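Hereck Institute of Technology
School of Mechanical and Electrical Engineering
Final Year Project Report (Abridged for Web Publication)

Teaching a Tabletop Arm to Load a Toaster: A Comparison of Hand Guiding and Remote Operation

Authors: A-yeong Koo and Salamatu Sani
Project group: Olby Laboratory, Manipulation Stream
Submitted: October 18, 2019

Abstract

This report presents the results of a final year project on two methods of demonstrating a household manipulation task to a robotic arm. The task is the placement of a slice of bread into a two-slot toaster. In the first method, hereafter hand guiding, the operator holds the arm and moves it through the task directly. In the second, hereafter remote operation, the operator moves a smaller leader device and the arm follows. Ninety demonstrations by each method were attempted by two operators. Remote operation took longer to learn but produced demonstrations which were smoother near the slot and which led to a better trained policy. Recommendations are made for students continuing the work.

1. Introduction

The Olby Laboratory has offered projects in learning from demonstration for several years. Earlier groups worked principally with blocks and pegs, for which the position of the object in the gripper is known with reasonable confidence. The present authors were asked to select a task in which the held object is thin, is not of uniform shape and must enter an opening only slightly wider than itself. Toast loading was proposed by our supervisor and adopted at the first project meeting.

The project had three aims:
to establish a repeatable procedure for recording demonstrations of the task;
to compare the quality of demonstrations obtained by hand guiding and by remote operation;
to train one policy from each set of recordings and to evaluate both under the same conditions.

The heating function of the toaster was outside the scope of the project. The work is confined to the handling of the bread.

2. Background

Hand guiding is the older of the two methods in this laboratory. It requires no equipment other than the arm, placed in a compliant mode in which its own weight is compensated. Its chief attraction is that the operator feels contact directly. Its chief disadvantage for our purposes is that the operator's hands and forearms enter the camera views, and a policy trained on those views may come to depend on them. The group before ours addressed this by recording each motion by hand and then replaying it with the operator standing clear, so that the images were captured on the replay. We followed the same practice.

Remote operation was introduced with the Jusirura leader device, built in the laboratory workshop. The device has the same joint arrangement as the arm at a reduced scale, with a trigger for the gripper. The operator stands clear of the table and images are captured during the demonstration itself. No contact force is returned to the operator's hand.

3. Equipment and Workspace

The arm is controlled from a desktop computer running the laboratory's Nwankwo recording software, which stores joint positions, gripper opening and camera images against a common clock. Demonstrations are viewed from two positions: one overlooking the table from the side, and one at head height. The head-height view gives the clearest sight of the toaster slots from above, while the side view is better for judging the height of the bread over the toaster.

It was decided early in the project that the table should not be cleared of everything but the toaster. A policy trained on a bare table had performed poorly for the previous group as soon as any other article was introduced. Kitchen articles, imitation food and foam blocks from the laboratory's shared stock were therefore left on the table throughout, and their positions were altered between blocks of recordings. The operators were instructed not to touch them with the arm.

Figures 1 and 2. The slice held at the toaster, and the slice held over the far part of the table.
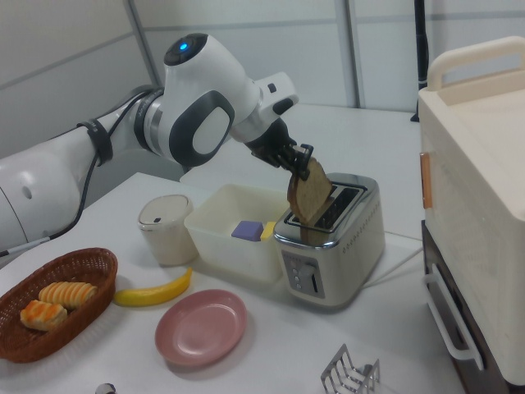
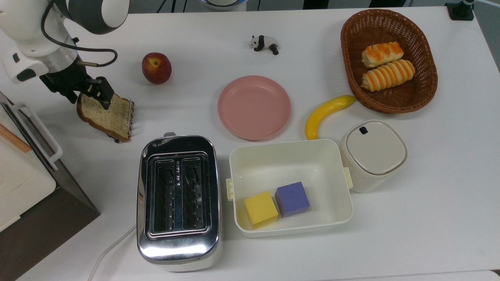

4. Method

4.1 Division of the task

For the purpose of annotation the task was divided into four stages: approach, grasp, transfer and insertion. The stage boundaries were marked by the operator with a foot switch during recording and corrected afterwards by the other author. We had at first intended to detect the boundaries automatically from the gripper opening. This worked for the grasp but gave no useful indication of where transfer ended and insertion began, and the attempt was abandoned in August.

4.2 Demonstration procedure

Each recording began with the arm in its home position. The operator announced the start, carried out the task, released the bread and returned the arm home. A demonstration was accepted if the slice finished in a slot without assistance and if no other article on the table was displaced. Rejected demonstrations were kept in a separate directory with a short note of the reason.

Both authors acted as operators. To limit the effect of practice, the methods were alternated in blocks of 15, and each author performed the same number of attempts by each method. Breaks were taken between blocks. Operator fatigue was noticeable in hand guiding, where the arm must be supported at an awkward reach for the grasp, and less so in remote operation.

4.3 Handling of the bread

Bread proved to be the least consistent part of the apparatus. Fresh slices compress under the fingers and bow when lifted. Slices left out overnight hold their shape but shed crumbs, and after repeated handling the crust breaks where the fingers meet it. We adopted a fixed gripper force, determined by trial, and discarded any slice with a visible tear. Several kinds of bread were used over the course of the project in order that the policy should not depend on a single colour or thickness.

The grasp position was found to be of more consequence than we had expected. A slice held too close to its centre leaves insufficient bread below the fingers, and the fingers meet the toaster before the slice is properly seated. A slice held too near its upper crust swings as the arm decelerates. Operators were asked to grasp within the upper third and to pause briefly above the slot before descending.

4.4 Training

Two policies of identical structure were trained, one from each set of accepted demonstrations. Images were reduced in size before training, and the stage annotations were supplied as an additional target. Each policy was then tested over 30 trials, with the positions of the surrounding articles changed after every tenth trial.

5. Results

5.1 Quality of demonstrations

Of the 90 attempts by remote operation, 83 were accepted. Of the 90 by hand guiding, 71 were accepted. Most rejections under hand guiding arose on the replay and not in the original motion: the slice had not been set down in precisely the same place, and the replayed grasp met it at a slightly different height. It may fairly be argued that this is a fault of the replay procedure and should not be charged to hand guiding as such. We return to this point in Section 6.

Rejections under remote operation occurred almost entirely in the first block performed by each operator. The common error was to press downward after the lower crust had caught on the rim of the slot, the operator having no sensation of contact. Both authors learned to watch for bowing of the slice as a visual sign that it had caught, and to raise the arm slightly before trying again.

These corrections were retained in the accepted recordings. In total 2,027 annotated segments were produced, counting corrections and pauses as segments in their own right.

5.2 Performance of the trained policies

The policy trained from remote operation completed 22 of its 30 trials. The policy trained from hand guiding completed 14. In the failures of the latter, the arm generally arrived above the correct slot but descended without adjustment when the slice was tilted. The former was seen on several occasions to lift and realign, a behaviour we attribute to the corrections present in its training data.

Both policies were weakest when the slice lay far from the toaster and had to be carried over other articles.

6. Discussion

The results favour remote operation for this task, with two qualifications. The first is that the comparison was made with replay, and a hand guiding method that recorded images directly, with the operator's arms masked out, might narrow the difference. The second is that both operators already had experience of the leader device from coursework. A novice might find hand guiding considerably easier to begin with, and our own notes from the first afternoon support that view.

We would also record that time was lost through our failure to fix a naming convention for recordings at the outset. Nearly 900 files had to be renamed before training could start — a task which occupied the better part of two days and which could have been avoided entirely.

7. Recommendations

Future groups continuing this work are advised to agree on file names and stage definitions before the first recording. Some form of contact signal should be added to the leader device, even if it is only a light or a tone. The replay procedure should be revised so that the slice is located by a jig, or replay should be discontinued. It would be of interest to repeat the trials with removal of the slice as well as insertion, as removal requires the fingers to grasp a much smaller portion of bread.

8. Acknowledgements

The authors thank the technical staff of the Olby Laboratory for the loan and maintenance of the leader device, and the preceding project group for making its recordings and notes available. Hand guiding trials and their analysis were led by Salamatu Sani. Remote operation trials, annotation checks and training were led by A-yeong Koo. Both authors contributed equally to the writing of this report.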